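The paper that keeps coming back

Villitstead has made paper for longer than it has had a railway station. The mill on the Venthorpe road employed 130 people at its height, and most families in the town can name at least one relative who worked there. It closed in March, after two years of short weeks, and reopened under a new owner with a staff of 10.

The new owner, Grorkero, does not make newsprint or office paper. It makes coloured sheets for folding, wrapping and school craft, in small batches, mostly from offcuts bought in from printers. The pulp is dyed before the sheet is formed, so the colour goes all the way through and a crease does not show white.

Folding is hard on paper. A sheet that is too soft will not hold an edge, and one that is too stiff cracks along the fold. The mill tests each batch by creasing strips by hand and opening them out again under a lamp.

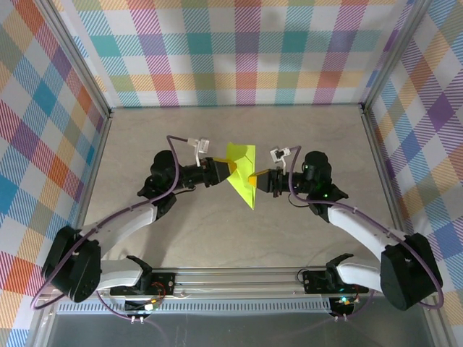

A folded yellow-green sheet held up by two robot arms.

Customers are mainly schools and small shops. Michiels, a stationer with a branch in the market square, took 1225 packs last year and has asked for a heavier sheet for book covers.

The mill still draws its water from the river and cleans it on site before returning it. Heating the drying cylinders remains the biggest cost, and prices went up in the spring to cover it. A second drying line is planned, though the building needs a new roof first.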